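Stivik Peg-Board Benchmark, Set-up Guide
Section 3: Running a scored trial

Read this section before you quote a success rate to anyone. The Stivik score is easy to inflate, often by accident, and most of the steps below exist to make that harder.

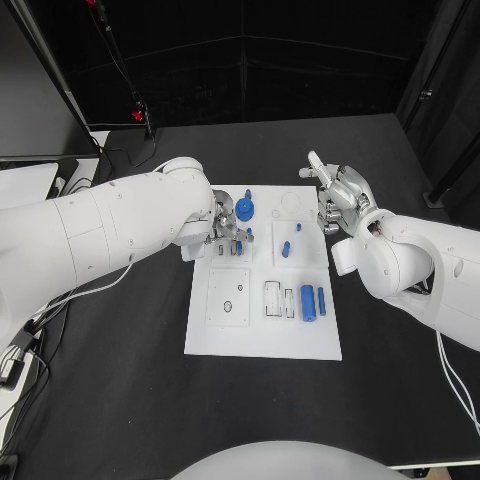
Section 2 covered mounting the arms and checking their reach. From this point on, do not move the arm bases. If one gets bumped, go back to the reach check and throw out the open block.

3.1 Place the board

1. Lay the board flat on the table where both hands can get to it.
2. Set each blue part at its start position on the printed layout sheet.
3. Push cables clear of the board. A cable that drags on a wrist will change the force readings.

Note: Do not line the board up by eye against the last run. A policy that has only ever seen one board position may be replaying a path, and the score will not tell you so. Draw a new offset from the Todden list before every block.

3.2 Run the block

4. Load the policy and record its checkpoint name.
5. Start the log, then the trial. Trials without a log are not scored.
6. Keep your hands off the board until the trial ends. A peg nudged upright by a person counts as a failure.
7. Repeat until the block reaches 20 trials.

CAUTION: Stop both arms before reaching over the table to reset parts. The pause button in the Dadum viewer holds position but leaves the motors powered.

3.3 Report the result

8. Count a peg as inserted only if it stays seated after the hand has let go.
9. Report every block, including the ones you stopped early.

Note on the reference result: the Khasawneh baseline is listed at 86 percent over 500 trials. We have not matched it. Its log does not say how often the board was moved - or whether it was moved at all - so treat the number as an upper limit until someone repeats it with offsets.

Section last revised May 9, 2019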